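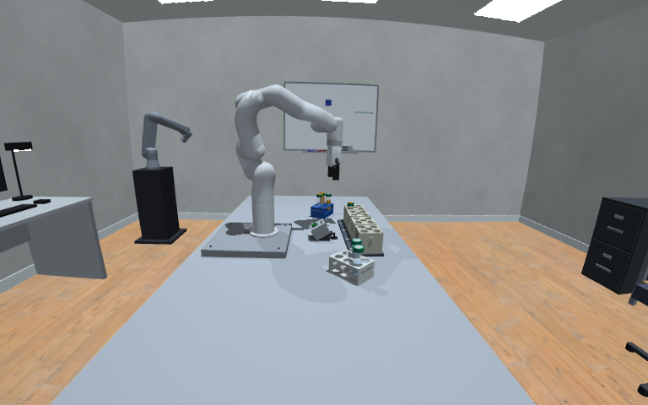

Image: simulation view, Majdi Nseir / Kornermont automation group

Lists Archive Threads Members Help
Search this list Go Advanced

Re: [bench-staff] Ultus and the morning sort
From: Rasha Yammine
To: bench-staff

Fares Karam wrote:

> I've read the Ultus plan twice and I still can't tell what my
> morning looks like once it's in. It says the arm will do "rack
> loading and transfer". That's most of what we do before 9. Does
> that mean fewer people on the early roster? And who deals with it
> when a rack isn't sitting where it should be? At Plodumside they
> were told the arm would save labour, and one person ended up
> standing beside it all shift. I'd like a straight answer before
> October, when I have to put in my preferences.
>
> Also, who decided on the bench layout? It wasn't any of us.
>
> Fares K.

Fares, thanks for putting it in writing. I've had much the same questions from others in the hallway, so I'm answering to the whole list.

The early roster first. There are 4 of us on it now and the plan keeps it at four through the trial. I asked Marwan Mansour whether that holds after the trial and he said he can't promise it. He did say any change to hours would go through the usual notice period. I've asked for that in an email and will forward it when it comes.

What changes is the order of the work. At present whoever is in first opens the bags, checks labels, sorts, loads and carries, and we all swap around when our hands get sore. Under the plan a person still opens, checks and sorts. The arm takes tubes from the sorted racks and moves them across. Anything with a bad label, a cracked cap or a short fill never goes near it. On our heaviest day last winter we put 778 tubes through by hand, and I don't think any of us would miss the loading part of that.

My own worry is the swapping around. If loading goes, the people on checking will be on checking all morning, and that's hard on the eyes and the neck. I've asked for a rotation to be written into the trial. Fares Khoury is drafting one and would like to hear from anyone who has worked the late sort as well.

On crooked racks, you're right to ask. Majdi's group has been running the bench in simulation, and one of the things they look at is a rack that's been knocked onto an angle. For the trial the rule is that the arm stops and calls someone over. We straighten the rack, step back and press resume. He's logging every stop, and if there are more than 70 in a week the trial gets paused and looked at again. I think that number is too high and have told him so.

They're also doing placement runs with pegs and numbered holder blocks before any tubes are involved. The corner positions go 1 to 4 and the middle one is 5, and we'll be using the same numbering when we report a fault, so it's worth getting used to it.

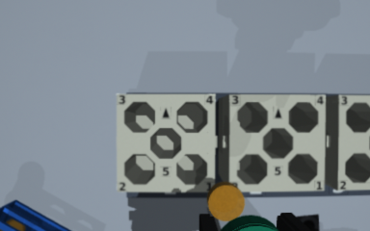

As for Plodumside, I called over there and spoke to the day lead. They did have someone standing at the arm for most of the first stretch, and that person was taken off the regular roster to do it with no replacement. It was a staffing decision and it could happen here too. I want it agreed ahead of time that whoever is minding the arm isn't counted as one of the four.

The layout was drawn up by Twal, who are doing the install, from measurements taken after hours. You're right that none of us was asked. Majdi says it can still be moved around until the floor plates are bolted down. Things I've heard so far:

- the racks are too far back for anyone short to reach across to
- there's nowhere to put a rejects tray
- the filing cabinet drawers need room to open behind a chair

Send me anything else by the end of the month and I'll take it to him as one list. A sketch on paper is fine.

Training is two hours each, on paid time, and it will be in the afternoon so the early people aren't coming back in for it. If you have kids to pick up, tell me and I'll sort out another slot.

Fares, on your preferences, I'd put in for what you'd want if nothing changed. Marwan has agreed that people can resubmit once the trial is over.

Rasha

--
bench-staff mailing list
Reply goes to the whole list.

This site uses cookies to keep you signed in to the archive. Accept Manage settings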